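杂物箱里的半辈子

我家有个铁皮箱，灰的，大得离谱，搬来那年从旧货市集上驮回来的。卖主说它原来是装零件用的，我当时脑子里只有一件事：终于有个东西能把厨房抽屉里那堆“不知道是什么但不敢扔”的玩意儿全装进去了！

四十块还价还到一半，我觉得自己赚大了，直到发现它进不了电梯。

这是很多年前的事了。后来我搬到Negi街，楼下有家叫Ivutura的旧物铺子，周末总有人蹲在门口翻纸箱，我也蹲过（蹲得腿麻，买了一只缺口的碗）。店里墙上贴着一张手写的条子，大意是：凡是两年没碰过的东西，请考虑让它去认识新朋友。我看完回家就心虚了。两年？我那个铁皮箱里有些东西，怕是从进箱那天起就没见过太阳。

于是十一月的一个星期六，我决定清箱。

先说方法。市面上教收纳的书我看过不少，大多数一上来就让你把所有东西倒在地上，堆成一座山，然后对着山反省。我试过，反省了五分钟，坐在山旁边吃了一包饼干，晚上又原样铲了回去。所以这回我换了个懒办法：不倒，就在箱子里面理。一次只留一小把东西在里头，剩下的先挪进洗衣篮，看完一把再换一把。眼前东西少，人就不慌，而且每一件都能看得特别清楚，清楚到有点不好意思。

箱子中间那块斜着的隔板也派上了用场。我原先一直嫌它碍事，好好一个大箱子，平白被切出窄窄一条，放什么都别扭。这次我给它定了规矩：窄的那边空着，谁也不许进，专等“今天必须送走”的东西。空着一格，心里就有个盼头，总想往里填点什么。隔板上面磨得发白，全是划痕，两头拿弹簧夹夹住，夹子柄是橙色的，五金店里最常见的那种样子。我特别喜欢这种夹子，夹桌布、夹薯片袋、夹窗帘，家里有几个都嫌少。
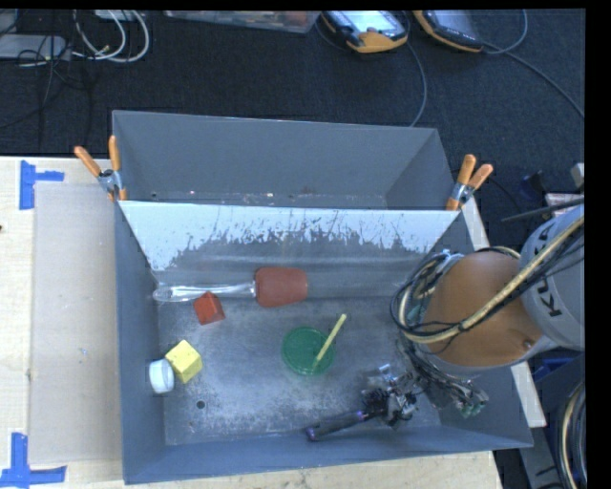 铁皮箱的前半格：透明柄的砖红色刮刀、绿盖子和几样小零碎，隔板后面那一格还空着。

先聊刮刀吧，它个头最大，躺在那儿也最理直气壮。砖红色的头，宽宽的，四个角都是圆的，柄是透明的，亮晶晶。我买它的时候正迷上做蛋糕，迷了大概三个周末。第一个周末戚风塌了，第二个周末戚风又塌了，第三个周末我改做了炒饭。可是你别说，这种大刮刀炒饭也挺好用，刮锅边尤其痛快，粥底、酱汁、粘在碗壁上的那一圈芝麻糊，一下子就干干净净。后来换了厨房，新抽屉太浅，它的柄老卡住，我一生气就把它流放到箱子里了。

现在想想真冤枉它。当天下午它就回了厨房，插在灶边的罐子里，跟木勺们挤在一起。判决：留。

绿盖子就难办了。每家每户大概都有这么一只盖子，圆的，有一圈凸起来的边，颜色还挺精神，偏偏找不到它的另一半。我拿着它把橱柜里的盒子试了个遍，扣这个松，扣那个紧，有一只眼看就要合上了，一松手又“啪”地弹开。我妈的理论是盖子和盒子从来不会同时丢，所以永远别扔盖子，盒子总有一天会回来。她这套理论让她的橱柜里攒了一整摞寡妇盖子，高得可以当凳子。

我没有继承这套理论，但继承了舍不得。最后我给它想了个出路：垫花盆。窗台上那盆薄荷一直缺个托盘，浇水就漏，漏了就擦，擦得我都烦了。绿盖子往下一放，大小居然合适！凸起来的那圈边刚好拦水。还有一根淡黄色的细棍，当时就斜搭在盖子上，我也一并征用，插到土里扶那根歪脖子的枝。盖子和棍子在箱子里做邻居，出了箱子还做邻居，这缘分比我跟上一任室友长多了。

再来说积木。一块红的，小小的；一块黄的，方方正正。我没有小孩，积木是我自己的。前些年Kavia书店办过一阵桌游夜，散场的时候桌上总会剩下些不知道属于哪一盒的零件，店员往我手里塞了一把，说拿去玩吧。那一把后来散落在我家各处，沙发缝里一块，笔筒里一块，大衣口袋里还摸出来过一块，把我在地铁上逗得直笑。

积木能干什么呢？我告诉你，能干的多了。桌子腿短一截，垫它；书架最后一本书老倒，挡它；做饭时想提醒自己锅里炖着汤，就拿一块放在手机旁边，看见黄的就知道该去搅一搅。这个办法我用了一阵，效果不错，直到有天我忘了黄的代表什么，对着它想了半天，锅底都糊了。（刮刀要是那时候在就好了。）

判决：黄的留作汤块，红的去书架上班。

最磨人的是那个白色的小圆东西。短短的，边上有一道道棱，有点泛蓝，说是瓶盖吧像瓶盖，说是小罐子吧也像小罐子。它滚在箱壁边上，跟黄积木靠在一块儿，看样子关系不错。我翻来覆去研究，闻了闻，没味道。我把它发到邻里群里问，得到的答案从药瓶盖到胶水盖到护手霜，一个比一个笃定，最后群里开始讨论护手霜哪家好，没人再理我的小白盖。

这类东西才是杂物箱真正的主人。刮刀和积木你好歹叫得出名字，叫得出名字就能安排去处。叫不出名字的，它就一直住着，你搬家它跟着搬，你换箱子它也换箱子。我对它们以前的态度是“万一哪天用得上”，现在我给自己立了个期限：放在门口的小碟子里，过完这个月，还没想起来是什么，就送走。小白盖目前在碟子里，跟一颗纽扣作伴。

清到傍晚，箱子里一轮一轮换下来，洗衣篮见了底。窄的那一格终于填满了：重复的开瓶器、一副我从来没戴过的隔热手套、坏了拉链的笔袋、Plulholm牌的蛋模（戚风的遗物，祝它遇上一个会做蛋糕的人）。我装了一袋拎到楼下Ivutura，店主收下一大半，剩下的指了指门口的“随便拿”纸箱。我放进去，扭头就看见纸箱里有一只玻璃罐，没有盖子，圆口的。

我站在那儿想了足足一分钟那只绿盖子。

罐子我还是抱回家了，试了，不合适，现在拿来装夹子。至于铁皮箱，擦完以后发现底上有个小圆洞，以前从来没注意过，怪不得老觉得硬币越攒越少。锈的地方我用旧牙刷刷了刷，刷不掉，算了。下个周末打算拿它去阳台种点葱，有洞正好漏水，就是那块隔板，我还没想好一边种葱，另一边种什么。香菜吧，可是家里有人不吃。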